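Shared premises and the case for plain rules

Much is said at present about bringing community organisations under one roof. Councils like the idea because it lowers the cost of upkeep, and funders like it because a single building is easier to support than seven separate ones. The Prultitz Centre has operated on this footing for long enough to form a view of its own, and this essay sets out that view. It is offered in a personal capacity, although I have drawn on discussions with colleagues at the Centre and at our sister site in Ulitz.

My argument is that shared premises succeed or fail on the quality of their written rules. Good will matters a great deal, but it cannot be relied upon to settle who may use the large room at half past six in the evening, or who pays when the heating is left on over a holiday. Where such questions are left to custom, they are decided in favour of whoever has been in the building longest.

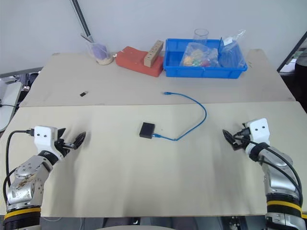
The trouble with custom

Custom has its defenders. Christos Lazaridis, my predecessor, held that a building with too many notices on its walls soon feels like a station waiting room, and that people behave better when they are trusted. I have some sympathy with this. The Centre's first handbook ran to 80 pages and was, to my knowledge, read in full by its author alone.

Yet the cost of custom falls unevenly. An established group knows which cupboard may be used and which door sticks. It knows that bookings for the spring are in practice agreed in November, whatever the calendar at the front desk may say. A new group knows none of this. It applies in March, as invited, and is told that the hours it wanted have gone. It has been treated courteously throughout and has still been shut out.

Deolinda Pacheco, who managed lettings at Ulitz before joining us, found that complaints from newer tenants seldom concerned the rent. They concerned decisions that had been taken without them, often in the corridor and with no ill intent. Her answer was to require that every standing arrangement be written down, with the name of the group it favoured and the date on which it would lapse. Several arrangements did not survive being put on paper. Those that did were accepted more readily than before – even by tenants who gained nothing from them.

Who should write the rules

It is sometimes proposed that tenants should draft the rules between them and that management should simply keep the record. I do not share this opinion. Drafting takes time, and the groups with the most time to give are usually the largest. A small lunch club with two organisers cannot attend meetings on the same terms as a body with paid staff.

The landlord should therefore produce the first draft and take responsibility for it. 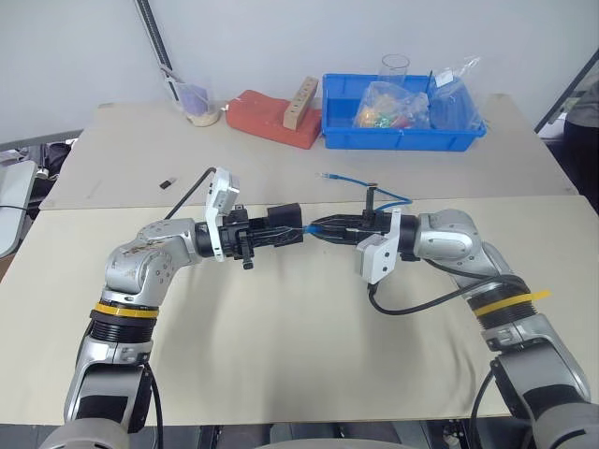 Tenants should then have a fixed period in which to object, and each objection should receive a written reply. When the Centre revised its terms in this way, the longest dispute was over storage. The Boketti choir wished to leave its music stands in the upper hall between rehearsals, and other users of the hall wished to find it clear. Aoi Ikeda, who handled the replies, proposed a yearly storage charge of 200, payable by any group and open to all on the same terms. The choir paid it. Two other groups that had been storing goods without charge took them home.

A word should be said about money more generally. We set aside 3,000 each year for repairs to common areas, and the rules state which areas these are. Before this was settled, a cracked basin could go unrepaired for months while each party waited for another to accept the bill. The sum is modest and will need to rise, but tenants now know in advance what it covers and whom they should ask.

There remains the question of enforcement. Riku Takagi has argued within the Centre for a system of fines, and I accept that a rule without any consequence is only advice. My own preference is for the loss of priority in the next round of bookings. It costs a poorer group no more than a richer one, and it can be reversed as soon as matters have been put right. We shall consult on both proposals before the next letting year, and tenants who hold a firm opinion are asked to put it to the office in writing.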